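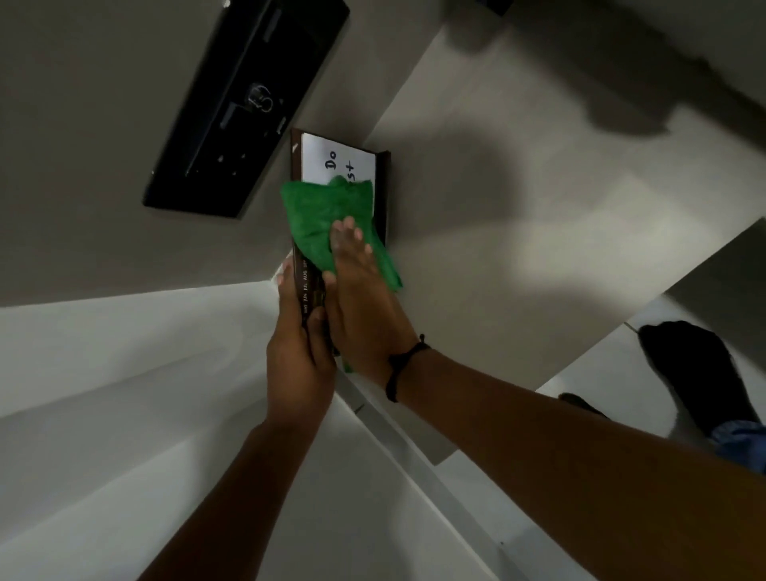
I met the woman behind Brina at her kitchen table in Narnlow, where she makes all her candles and, by the look of the hob, most of her mess. She had the kettle on before I'd got my coat off.

I'd assumed she'd always been crafty. "God, no," she said. "I worked in the post room at Kulkarni for years! I couldn't have told you what a wick was." She started with a kit somebody gave her one November, burnt the first lot, and got properly hooked on the second (fig, if you're wondering, and still her best seller).

Last year she sold more than 4000 of them, mostly from a stall at Nirkgate market. I asked if she'd ever worked out what she earns an hour and she laughed so much she had to put her mug down. "I did it once. I'm not doing it again."

Market days start at 5 in the morning, which sounded grim to me, but she says she loves it - the van radio, the bacon rolls, the same faces setting up in the dark. What she can't stand is the wind. "It gets under the cloth and off they go. I've chased candles right down the hill."

She's had offers to sell through shops and has said no to six of them so far. They wanted too many, too fast, and she likes to pour 100 at a time and then stop for lunch. I can't argue with that.

I came home with two figs and a rather strong lavender, which is now in the bathroom with the door shut. She's back at Nirkgate all through the winter, near the top gate, next to the cheese.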